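Home Essays Archive About Contact

In praise of the boring episode

I've been collecting demonstrations for robots for long enough now that my family has stopped asking what it means, and I have one opinion about it that gets me into trouble at lunch, so I'm going to put it down here and then people can stop making me repeat it over soup.

We throw away too much.

Our group keeps a rule that Stavros Petkov wrote on the wall before most of us were hired, and the rule says an episode with a hesitation in it is a bad episode. You hesitate, you hit the pedal, you reset the table, you go again. I followed that rule for a long time. I was good at it! I had 24 clean episodes in one sitting once and felt like I'd bowled a perfect game. Then we trained on a whole batch of those lovely clean things, and the policy we got was a nervous wreck the moment a mug was a thumb's width from where it expected. It would close on air, lift nothing very gracefully, and carry the nothing to its destination. I have watched a robot set down an imaginary cup with more care than I give real ones.

Well, where would it have learned anything else? We'd deleted every example of a person missing and fixing it.

Solange Kowalchuk and I have been going around on this since May. Her side, and I want to be fair to it because she's a better operator than me, is that a learner copies what it sees, and if you feed it dithering it will dither. She once let a set through from a guy who scratched his nose between grasps (you have to let go of a leader arm to do that, and the follower sags a little), and the trained arms did a small curtsy before every pick for weeks. Van Wijk, the project where that happened, is still called the curtsy project by everyone who was on it. So yes. Garbage goes in and it does come back out, in costume.
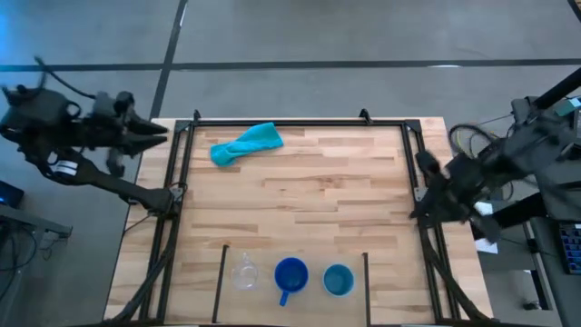
My own quarrel is with how we decide what counts as garbage, and I think drinkware is the best place to have it. Cups are where everybody's technique falls apart. A cup with a handle asks you a question before you touch it, and every operator answers differently: take the handle, pinch the rim, go around the body. Then you line up a clear glass one, a deep blue mug and a teal one the way we do, and point the glass one's handle away toward the far side of the table and the mug's handle back down the other way, and you've asked the question twice with two different right answers. The glass one is the worst of them. It lets the wood show through, so the model has very little to hold on to, and frankly so do I when my eyes are tired. I slow down for it every time. Under the rule on the wall, my slowing down is a fault. I say it's the most useful thing in the recording! An operator who goes slower when she's less sure is showing the machine what being less sure looks like, and I'd pay good money for more of that.

The cloth people will tell you the same, by the way. Ashraful Khondokar spent his first stretch here on nothing but folding, for a set we called Cotia, and he says there's no such thing as a clean cloth episode. You grab a corner, it's the wrong corner, you put it down, you grab again. If he'd tossed every one of those he'd have had 3 episodes and a sore back. Funny how we all accepted that for cloth and went on being prissy about mugs.

What I'd like instead is pretty modest. Keep the hesitations, and keep the recoveries, and tag them. It takes one extra keypress. If the operator missed and fixed it, say so. If she scratched her nose, say that too, and then toss it with my blessing. Those are two different events and our present system files them both under "bad," which drives me up the wall Stavros wrote on.

The usual answer is that tagging is slow. Huguette Sandhu, who schedules us, ran the numbers on a set called Gromen where we needed 800 episodes, and she wasn't thrilled with what a keypress does to an afternoon. I believe her. I also sat through the resets on that job, and I know how long it takes to put everything back and start over because your left gripper paused to think. We were redoing takes that were fine. We never put that time in anybody's spreadsheet because it looked like work.

There's a human side to it too, and it's probably the part I care about most. People drive those arms. When you tell people every pause is a failure they get stiff, and stiff people make stiff data. Gaétan Chisholm came to us from a pottery studio, with the best hands I've ever seen on a pair of leader arms, and after his first week of rejected takes he was moving like he had a plate balanced on his head. It took me 45 minutes of letting him mess around with the recorder off before he loosened up. I'd have kept every second of that if I could!

So at Irnetti, our next one, Solange and I have a deal. She records her way, I record mine, same table, same cups, and we train on each. If mine curtsies, I'm buying lunch until the end of the project and I'll repaint the rule on the wall myself. She has already picked the restaurant.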